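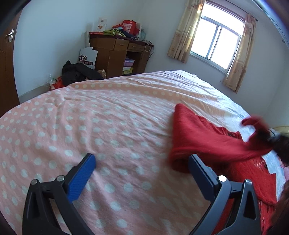
4.2 The bed as a work surface

Of the 543 folding sessions logged across the 13 households, most took place on a bed. We had not planned for this. The original protocol, drafted by people who evidently owned large tables and kept them clear, listed the bed under "other," between the sofa and the top of the washing machine. By the end of the second week "other" had become the largest category in the study, and the coding sheet was revised.

The appeal of the bed is easy to state. It is the widest flat area in most apartments, it stands near the closet or dresser where the clothes will end up, and a sweater that slides off it usually lands on something soft. Participants mentioned the first two points in nearly every interview. A fourth consideration came up less often and was offered with some embarrassment: clothes left on a bed have to be dealt with by night. One participant in the Cassim building called this "the deadline." She also admitted that the deadline could be met by moving the pile to a chair, and our logs confirm that she met it that way often.

As a surface, however, the bed is not a table, and the folding methods taught in household manuals assume a table. Three properties matter here. A mattress gives under the hand, so a crease pressed into a garment is pressed partly into the bed. A sheet grips. And the sheet itself wrinkles as the work goes on, so that the folder is trying to make one piece of cloth flat on top of another that has stopped being so. In Figure 3 the soft creases in the pink polka-dot sheet run mostly through the middle and toward the left, with a deep red, loosely knitted garment over on the right half of the bed. The dots, which are evenly spaced, were more useful to us than any of the grids we tried to introduce. Tanvir Mridha, who coded the Wurnero recordings, took to using patterned bedding as an informal ruler and was visibly let down by households with plain sheets.

Knitwear deserves separate treatment. Shirts and trousers arrive at the bed with edges, seams and a general opinion about where they should bend. A loose knit has few opinions. It stretches when it is lifted by one corner, it settles into whatever shape it is put down in, and it bunches at the point where it is held while the rest spreads out. The garment in Figure 3 is part folded and bunched in one place, with fabric spreading away from the bunch and another flap of red held up off the bed. We coded this arrangement as "partial fold, one layer raised" (code F2). Readers who have folded a sweater will recognize the moment, and will know that it can lead to a neat rectangle or to starting again.

Starting again was common. We counted a restart whenever a garment was opened out after at least one completed fold. Of the 3,396 garments in the data, knits were restarted more than any other type, followed at some distance by fitted sheets, which participants tended to give up on instead. The code for giving up (F9, "resolved by rolling") was Menaka Miah's addition to the scheme — it had previously been recorded as a completed fold, a decision that made everybody's technique look better than it was.

Where on the bed people worked was also steadier than we expected. Each folder kept to a preferred patch, generally on the side nearest to where they stood, and let the rest of the mattress fill up with finished piles, unfinished piles, and items whose status was disputed. Pillows were seldom moved. In two households they were placed on the floor at the start of each session, and in the remainder they stayed put at the head of the bed and were slowly buried. Our early draft interpreted the unmoved pillow as a boundary marker that organizes the workspace. When this was put to participants, they said they had not felt like moving the pillow.

Session length varied with the height of the pile and hardly at all with skill. The longest session on record ran 48 minutes and included a phone call, the trying on of a cardigan, and a search for a sock that was later found inside a pillowcase. We left the whole of it in the data. Earlier work on domestic folding has tended to trim such interruptions, and the resulting averages describe a kind of laundry that we did not observe in any home.

A word on coding agreement. The two coders agreed well on where a fold began and poorly on where it ended, chiefly for knits, where the last step is often a pat. Some folders patted once, some several times, and one patted every finished item in the pile again whenever a new one was added. After some discussion the final pat was counted as part of the fold, and all later pats were assigned to a category of their own. That category is reported in Section 4.4, together with smoothing of the sheet between garments, which we had hoped to leave out and could not.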